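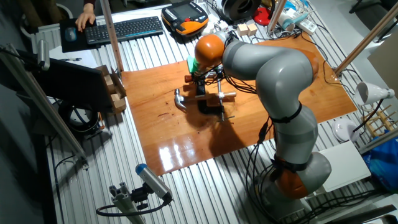
A robot arm above the work board, with a hammer resting on a black fixture under the gripper. Tretora Youth Robotics Program, Vestport.

How Does a Robot Learn to Pick Up a Hammer?

Reading level: grades 4 to 6

Students in the Tretora Youth Robotics Program teach a robot arm to handle ordinary tools. The program is offered each year by the Sostanel Learning Center in Vestport. This page explains what the students do and some of the words they use. It may be read at home or in class before a visit.

What is a robot arm?

A robot arm is a machine that moves in some of the same ways your own arm does. Your arm bends at the shoulder, the elbow, and the wrist. These bending places are called joints. A robot arm has joints too. On the arm in our picture, the joint covers are orange and the parts between them are grey. Electric motors turn the joints.

At the end of the arm is the gripper. The gripper is the robot's hand. It can open, close, and hold an object, but it cannot feel whether that object is a hammer or a banana unless it has been given sensors and instructions.

Why is a hammer hard to hold?

Try this at home with a wooden spoon. Lay the spoon across one finger and move it until it stays level. You have found its balance point. Most spoons do not balance in the middle.

A hammer has a balance point too. The metal head is much heavier than the wooden handle, so the balance point is close to the head. If the robot grips the hammer at the far end of the handle, the head may swing down. Students must decide where the gripper should close and how tightly it should squeeze.

How do students tell the robot what to do?

A robot follows a list of steps called a program. Students may write the steps on a computer with a keyboard and mouse. They may also use a teach pendant, a controller with a screen that is held in both hands. With the pendant, a student moves the arm a little at a time and saves each position. A saved position is called a waypoint.

A first program often looks like this:

Move above the hammer.
Open the gripper.
Move down slowly.
Close the gripper.
Lift the hammer.
Move to the next waypoint and stop.

Each team keeps a notebook. After every try, the team writes down what happened and makes one change to the program. Last season one team recorded 246 tries, and the following team recorded 492. Both teams presented their notebooks at the Khasawneh Student Showcase in February.

Safety rules

All students follow the rules below. An adult instructor is present whenever the power is on.

Keep hands off the work board while the arm is moving.
Tie back long hair and roll up loose sleeves.
Know where the stop button is.
Say "moving" in a clear voice before starting a program.

Words to know

Gripper: the part of a robot that holds things.
Joint: a place where the arm bends or turns.
Program: a list of steps for a machine to follow.
Sensor: a part that gathers information, such as how far away an object is.
Waypoint: a position the robot has saved.

Joining the program

The program is open to students in grades 4 to 8 who attend school in Vestport. No experience is needed. Teams meet for 2 hours each week after school. There are 300 places each year across all age groups, and families may request an application at the front desk of the Sostanel Learning Center.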